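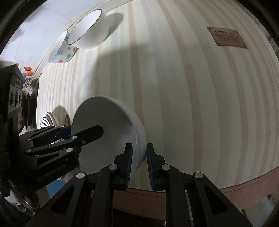

Passing a Bowl Between Two Hand-Held Grippers: Does the Order of Closing Matter?

Project report, Heiðrún Bergmann
Submitted 2025-07-03

1. Background

My project is part of the Drellilell group work on household handling tasks. The group already had many recordings in which one gripper picks up a thing and puts it down again. There were very few recordings in which a thing goes from one gripper to the other in the air. My supervisor asked me to look at this case with ceramic bowls, which are smooth, quite heavy for their size, and have no good flat side to hold.

The question I tried to answer is small. When a person demonstrates the handover with one gripper in each hand, should the receiving gripper take the rim of the bowl or the outer wall? And how long should both grippers stay closed before the giving one opens?

2. Method

I recorded all demonstrations myself, with a gripper in each hand. The right gripper was always the giver. It holds the bowl by the wall with one finger pressing near the base, and I turn the wrist so that the inside of the bowl is open towards the left. The left gripper then comes in from the side and places one finger across the inside, with its blue pad at the rim. I found this position by trial in February, and it was the most comfortable one for my wrists.

The demonstrations were divided into two conditions:

Condition A (rim). The left gripper takes the bowl at the rim.
Condition B (wall). The left gripper takes the bowl by the outer wall, on the side opposite to the giver.

I planned 200 demonstrations for each condition, with a pause after every 50, as my hands became tired and the movements became less clean. I also recorded practice runs and a set with other dishes. Together this gave 559 recordings, and all of them were kept, also the failed ones. A failed handover is marked in the notes with the letter F and one word for the cause, for example "slip" or "early".

The overlap time is the time in which both grippers are closed on the bowl. I read it from the finger opening values. When the values were noisy I looked at the video instead and decided by eye - this is a weak point, and I return to it in section 4.

3. Results

Condition A was easier to demonstrate and gave fewer failures. In condition B the two grippers often came too close to each other, and the arms touched before the left fingers could close. I then had to move back and start the approach again, so the recordings in B are longer and have more hesitation in them.

Most failures in both conditions had the same cause: the right gripper opened too early. The bowl then turned in the left gripper, and sometimes it fell on the cushion. When I waited longer before opening, the bowl turned less. Waiting up to 5 seconds was possible, but after the first moment I saw no more improvement, and the arms begin to shake a little from the weight.

4. Problems

The background was the same for nearly all recordings. A policy trained on them may learn the striped wall together with the bowl. I moved the start position several times, but I think this is not enough.

Only one person made the demonstrations. My left hand is weaker than my right, and I did not exchange the roles of the hands.

The overlap time read by eye should be measured again. Frandsen, the student project before mine, used a small script for this, but it expects an older file format and I did not have time to change it.

5. Next steps

The recordings from condition A will be used first for training. I suggest to add the opposite direction, from left to right, and to repeat a part of condition B with a smaller bowl, so that there is more room between the arms. The notes and the list of failures are in the project folder, under "handover_bowl".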